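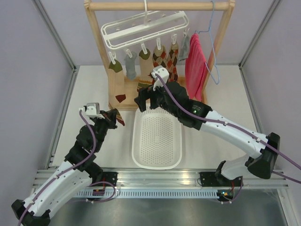
Page 2 of 3

Search this forum Search Advanced search

Re: Early payment discount or just chase harder?

ledgerline
I read through the first page again and I think we're mixing two problems. The OP has customers who pay late and also one customer whose agreed terms are long. A discount might help with the first. It won't do much about the second unless Besson wants it, and big buyers usually run the math before they say yes.

Can you post how many invoices you send in a year and what the average collection time is? Everyone is guessing.

packing_bench
OP here. Pulled it from Clomum this morning. We raised 1,079 invoices in the last financial year. Average time to collect is 88 days, and our stated terms are net 30. Besson is our largest account and they're on net 60, which they mostly stick to. The slow ones are the small shops around Zestham and a few online resellers.

Madier is not short of profit. We are short of cash every time we have to pay for stock ahead of the holidays. October was bad and we used all of the overdraft.

tally_ho_77
Then the discount is the wrong tool. Two percent for paying in ten days instead of 30 is a very expensive loan. You're giving up two percent to get the money twenty days sooner. Do that over and over for a year and you are paying far more than the bank charges you on the overdraft.

ledgerline
That's the textbook comparison and it assumes they would otherwise pay on day 30. His customers don't. If the choice is between day ten and day 88, the same two percent buys a lot more time and the annual cost comes out much lower. Still not cheap, but much closer to what a small company pays to borrow.

tally_ho_77
Average of 88 includes Besson, so the small ones are even worse than that. Fine. But the customers who take the discount will be the ones who already pay on time. The late ones are late since they don't have the money. You end up paying good customers for doing what they already did.

quietmargin
I agree with tally on this. We tried it at my last job. The prompt payers took it right away, the slow payers ignored it, and a few took the discount and paid late anyway. Then somebody has to decide if you bill them for the difference. We usually didn't, so it became a price cut.

What did work was boring. Invoice on the day the goods ship. Phone call a week before the due date for anything large. Stop shipping when an account is past due.

packing_bench
We invoice in a batch on Fridays, so some of them go out almost a week after the goods. I had not counted that as part of the problem. Clomum measures from the invoice date, so the real wait is longer than the number I gave.

Stopping shipments is harder. Sales doesn't want to do it to the small shops and I see their side.
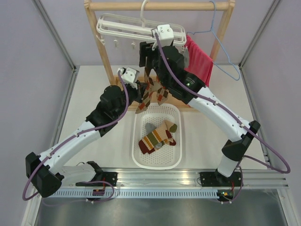

This page was last changed on Sunday, December 8, 2019

stockroom_b
Has anyone mentioned a late fee? We add a flat $100 to anything past due after one reminder. It's printed on the order form and on the invoice. Most people pay before it gets added.

ledgerline
Flat fees are rough on small invoices, and depending on the state you may have limits on what you can charge. Check what your contract says first. If it isn't in the terms they agreed to, I wouldn't try to collect it.

stockroom_b
It is in our terms. I'm only saying it gets attention. A percentage per month on a small invoice is pocket change and people treat it that way.

quietmargin
I'd look at the aging report before adding any fee. OP, sort it by total overdue. I would bet nearly 20 accounts make up most of the late money. Call those. Leave the rest to reminder emails.

packing_bench
I ran it by customer and it's not far off that. Most of the balance past 60 days is in a short list, and two on that list are disputes over short deliveries that were never sorted out. One has been open since spring.

tally_ho_77
Disputes aren't a credit problem. Someone needs to issue a credit note or send the missing goods. No discount will fix that.

ledgerline
Agreed — and get those out of the average before you show it to the bank. If you ask for a bigger overdraft they will want the aging report anyway, and old disputed items make the rest of it look worse than it is.

I still wouldn't rule out a discount for Besson only. They pay on time and have plenty of cash, so a small one for paying at day ten might suit them. You could offer it for the fall stock-building months and then end it.

tally_ho_77
Good luck ending it. Once a big buyer has a discount it stays in the price. I'd take the larger overdraft and pay it down after the holidays.

packing_bench
I'm going to move invoicing to daily first, that costs us nothing except some time in the office. Then the calls. I'll ask the bank what a seasonal limit would cost and put it next to the Besson idea. Will post the quote when I have it.

quietmargin
Post the rate and the arrangement fee as well. The fee is where ours got expensive.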